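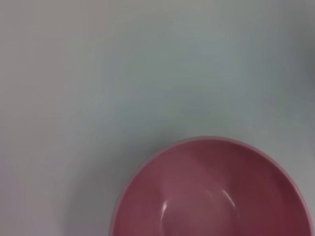
Pink bowl, empty, ready for putting away.

Can a machine clear the table yet? Sort of! My neighbor Vidar swears the Solheim arm he saw at a trade show in December stacked bowls just fine (slowly, with two people watching it). I'd still do it by hand, at $3000 a pop. If you do try one at home, start with a single bowl on a bare, pale surface, keep shiny dishes out of direct sun, and save the glasses for yourself. Mine still go in the cupboard the old way, Friday nights, radio on.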